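How to Leave a Trip Plan Before You Go Bush

Updated August 20, 2018

A trip plan tells searchers where to start looking. Nancombe Outdoor Safety asks every party entering the Sollar Range to lodge one, including those going out for a single day.

Step 1. Write down your route

Name the trailhead, each planned campsite and the track you will use to return. Give grid references where you can. If you may change your route because of weather, record the alternative as well. 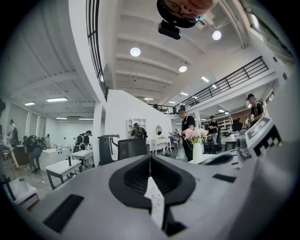

Step 2. List your party and equipment

Include the full name, age and mobile number of each person, with any medical condition. Note the colour of tents and jackets, the number of days of food carried, and the registration of any vehicle left at the trailhead.

Step 3. Set a return time and an alarm time

The alarm time is when your contact should call for help. For walks on the Cormier Track, allow at least 3 hours between the two. Parties crossing above 400 metres in September should allow longer, as creeks can rise quickly.

Step 4. Give the plan to a reliable contact

Choose an adult who is not travelling with you and who can be reached by telephone. A second copy may be left at the Modilholm office, counter 77, during opening hours.

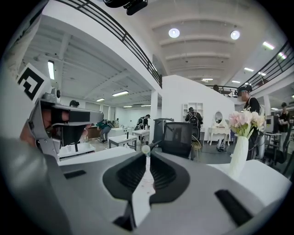

Hand-held gripper beside a white counter.

Step 5. Close the plan

Notify your contact and the office as soon as you are out. Plans lodged at Modilholm may be closed by quoting form number 2747. A plan left open can lead to an unnecessary search.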